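11 July 2021
By the course team, Work and Technology
Filed under: Lecture notes / Automation and jobs

Week 6 notes: the picking cell at Clemeck

Read these with last week's notes on job design. The case is a small one: one warehouse, one robot cell, one shift pattern. Most automation in this country arrives in pieces of that size, and the published studies tend to look at much bigger sites.

Background

Clemeck runs a parts warehouse at Pangate. It stores fittings, housings, rollers and other odd-shaped stock for repair workshops, and sends them out in mixed orders. Before the change, every order was picked by hand. A picker took a trolley and a printed list, walked the aisles, and brought the goods back to a packing bench. A full shift meant 300 order lines per picker. That number was on a sheet by the time clock and everyone knew it.

In April the company switched on a single robot arm with a two-finger gripper, supplied by Durán. The arm stands at the end of a conveyor. Trays come to it, it takes one item out of the tray and puts it in the order box, and the tray goes back. People still load the trays, clear the jams, check the boxes and do all the heavy and soft goods. 13 people worked in the picking area before the cell went in, and 12 work there now. The one who left had already asked to move to the Clemeck trade counter, so nobody lost a job over it. Keep that in mind when you read claims about robots and job losses. The headcount hardly moved, but the jobs did.

How the cell is set up

New stock lines have to be introduced to the arm. The program for this is called Nellurance, and it runs on a desktop computer in the old dispatch office. An operator picks out the models of the items, places them as they might lie in a tray, and tries the grasp on screen before the real arm goes near real stock. If the grasp fails on screen, the operator changes the approach angle or the finger opening and tries again.

Isolated items are easy. Items that stand close to something else take most of the operator's time. With a cylinder standing right next to a block, one finger has to go into the gap between them while the other comes in on the open side. Too wide an opening and the inner finger hits the block. Too narrow, and the outer finger comes down on the cylinder's cap. A hand does this without any thought. The operator has to work out why a hand does it that way, and then put that into settings.

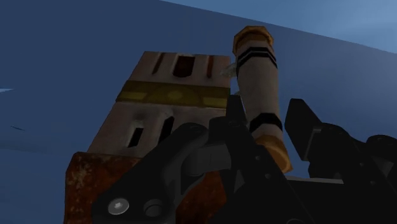 One picker told us that she had been doing that job in her head for years and had never been paid a cent for it, and now there was a computer, a chair and a job title for it. She wanted to know why the pay grade was still the same. Her supervisor, when we passed this on, said the grade was under review.

Her point is worth some time in the tutorial. The skill in hand picking was mostly invisible to the people who set the pay. It wasn't in the job description, which talked about walking, lifting and accuracy. When the company had to explain the job to a machine, it found out how much judgement was in it. The question is who gets the benefit of that finding.

What changed for the people

1. Walking. Pickers used to walk for most of the shift. Tray loaders walk far less. Two of the older staff said their knees were better. Others said they missed it, and that standing at one loading point is harder on the back than moving about. The company has since put down rubber matting at the loading point and swaps people over at each break.

2. Pace. The old target was hard, but pickers could speed up after lunch if the morning was slow. The cell runs at a steady rate and the loaders have to keep trays coming. The site target is now 330 lines for each loader shift. Loaders told us the higher number bothered them less than losing the choice of when to work fast.

3. Talk. In the aisles people passed each other and had a chat. The loading point is noisy and faces a guard fence. Breaks matter more than they used to, and people were annoyed when the first roster staggered them. The roster was changed back after three weeks.

4. Stoppages. When the arm drops something or can't find a grasp, it stops and a light comes on. Someone has to open the gate, reset the tray, close up and restart. In the first month only the shift leader was allowed to do this, so loaders stood waiting for a person who was often at the other end of the building. All loaders are now trained for it. Several of them called this the best single change since the cell went in.

5. Blame. A wrong item in a box used to have a picker's initials on it. Now an error may come from the loader, the settings, the stock record or the arm itself. The quality log still had one column for a name, and for a while loaders were being marked down for things they hadn't touched. The form has been redone with a second column for cause. Filling in the cause takes longer, and on busy shifts it gets left blank.

The set-up job

There are two set-up operators, both former pickers. The company first planned to hire from outside and advertised for someone with software experience. The first outside hire could run the program well enough but didn't know the stock - which housings chip, which caps come loose, which rollers will roll away if you so much as breathe on the tray. A picker was put beside the new operator to help, and after a month the picker was doing most of the work. The second position was filled from the floor, and so was the first when the outside hire moved on.

Training was five days, in company time. Both operators said this was too short for the program and about as much as they could take in at one go. They would have liked a second block a month or two later, once they knew what to ask.

A note on trying things on screen. It is quick and nothing gets broken, and it lets a beginner make mistakes without an audience. It also leaves things out. Both operators keep a notebook of items that went fine on screen and badly in the cell. Dusty items and anything with a greasy film are high on both lists. The notebooks belong to the operators and are not part of any company system. Think about what happens to that knowledge if one of them goes.

Consultation

Staff were told about the cell at a meeting after the order had been placed. The union delegate's view was that this was notice and could hardly be called consultation. Management's view was that the details weren't settled and people had a real say in the roster and the training. Both can be supported from the record. The fence position, the arm and the tray size were fixed before the meeting. The roster, the matting, the reset training and the quality form were all changed after staff complained.

Terms to know for this week

Tacit skill: knowing how to do a thing without being able to say how.
Machine pacing: work where the rate is set by equipment.
Residual tasks: what is left for people once the machine has taken the parts it can do.
Job enlargement: more tasks at the same level of responsibility.
Job enrichment: tasks that carry more responsibility or choice.

For the tutorial

Come ready to say which of the five changes above was caused by the robot and which by the way managers brought it in. Some are mixed. Decide as well whether the reset training counts as enlargement or enrichment, and be prepared to defend your choice - the class split down the middle on this last year.

Bring one workplace of your own, past or present, and a task in it that never made it into the job description. Half a page is plenty. Hand it in at the start of the session.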